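Bretari Hand-Held Gripper, Set of 2

Sold by Dikwood. Reviewed for the shop by Nabil Nseir. Page last changed 9 April 2020.

What it does
You hold the Bretari, squeeze, and do a household job with it while a camera on the tool records from just behind the fingers. The recordings go to train a robot arm that has the same fingers. Chidiac, who make it, say this gives you "effortless" examples. I have used the set for 3 weeks and would not use that word. Your wrist gets tired, and a tired wrist makes bad recordings that somebody then has to throw out.

What is in the box
2 grippers, left and right handed
6 spare fingers
16 screws
A printed sheet of instructions, too short

Build
The fingers are plain dark blocks with square edges. They grip boxes and folded cloth well enough. Coins and paper are another matter, and the maker's film shows neither. Check the screws every morning. Mine worked loose, and once a finger has shifted, the new recordings no longer match the old ones.

Claims we would not repeat
The leaflet says anyone can learn to use it in minutes. Anyone can learn to pick up a cup in minutes. Doing it at an even speed, without blocking the camera's view, took me most of an afternoon. It also says more recordings always help. A hundred careless goes at the same job will teach a robot to be careless, and I have yet to see figures from Chidiac that say otherwise.

Before you record
Use a plain table and leave some clear space on it.
Keep the lighting the same through a session.
Open the gripper fully at the start of each go.
Delete the failures the same day, or label them as failures.

Who should buy it
Labs that already have the matching arm. If you are still choosing one, wait for the Stivstead version due in July and compare the two.

View from the tool
Open fingers over a white tabletop, with a woven basket beyond the tips.

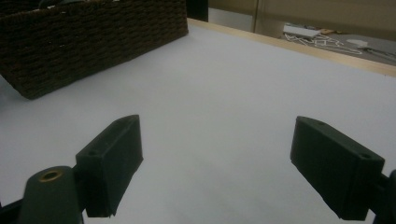 Delivery and returns
Sets can be returned within 16 days if the fingers are unused. Spare fingers are not returnable. Chidiac handle repairs themselves, so write to them first and keep the box.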